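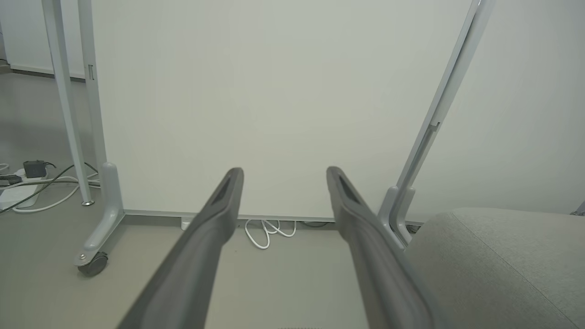

Home Shop Workshop Notes Repairs Contact

The Kedetti Folding Stool

4 min read

I've been making stools for longer than I've been any good at making them, and the Kedetti is the one I'd grab if the house were on fire. It's a folding stool with a woven seat, ash legs and one steel pivot on each side. It weighs very little, it hangs on a peg when you're done with it, and it will hold up a grown adult who leans back and laughs hard at dinner (I've tested this, mostly on my relatives).

The first version was called the Ngau and I still get emails about it. It was a lovely thing to look at! It also pinched your fingers if you folded it in a hurry, and I got tired of apologizing. So for the Kedetti I moved the pivot lower and opened up the space between the legs, and now you can fold it with one hand while holding a mug in the other. The legs are a touch thicker too. If you own a Ngau and you love it, keep it, I still reweave the seats.

What it's made of

The ash comes from a small yard called Tultard that lets me pick through the stack myself, and I am a pain about it. I want straight grain the whole length of the leg. You'll see some color variation, from nearly white to a sort of toasted oatmeal, and I try to match the four legs on any one stool but I won't throw out a good board just for being a bit darker than its neighbors. If you have a strong preference, say so in the order notes and I'll do my best.

The seat is Danish cord, which is twisted paper, and yes, people write to me worried about that. It's tough stuff. It goes a little shiny where you sit and it gets more comfortable for the first couple of months, then it stays put. Wipe spills up right away with a barely damp cloth. Don't soak it and don't leave it out in the rain. I had one come back that had spent all of March on a porch, and the cord had gone as fuzzy as a tennis ball.

The finish is hard wax oil, two coats, with a light rub between them. You can redo it yourself at the kitchen table whenever the wood starts looking thirsty. I put a small tin in the box with every stool, and it goes a lot further than you'd think.

Size and fit

The regular height suits a normal dining table or a desk. I also do a low one, which I call the Sernuscombe, that's better for tying shoes, playing guitar, milking something, or sitting by a fire. Same price, same wood, same weave. The low one folds a bit flatter and fits in the trunk of my very small car with the dog still in it, so it's what I take camping.

Both have felt pads under the feet. If you've got stone or tile floors, ask me for the rubber ones instead, they grip much better and they don't collect crumbs.

Price and waiting

A Kedetti is $249, and that covers the stool, the tin of wax oil and a peg to hang it on. Shipping gets worked out at checkout. I make them in batches of 10 and there's almost always a wait, usually one batch's worth. You'll get a note from me when yours goes into clamps and another when it's boxed up. I pack on Monday, so if you need to change the address, try to catch me before then.

I don't do a set discount, sorry. People ask and I always feel mean, but the fourth stool takes me exactly as long as the first. What I will do is cut all the legs for a set from the same boards, so they look like they belong together.

Looking after it

Keep it away from radiators. Give the pivots a drop of light oil once a year, or when they start to squeak. If a cord ever snaps, don't try to knot it, just stop sitting on that stool and write to me. A reweave is quick and I quite enjoy doing them with the radio on.

If a leg cracks or a pivot works loose in normal use, I'll fix it free for 9 years. I was going to say ten and then got superstitious about it. Dogs chewing the legs is not normal use, although I've been known to be soft about puppies.

Choosing a cord color

Natural is the classic, black hides everything except dust, and there's a dark green I only get in small amounts. The green is my favorite and I keep putting it on my own stools when I should be saving it for customers. Ask if there's any left before you set your heart on it!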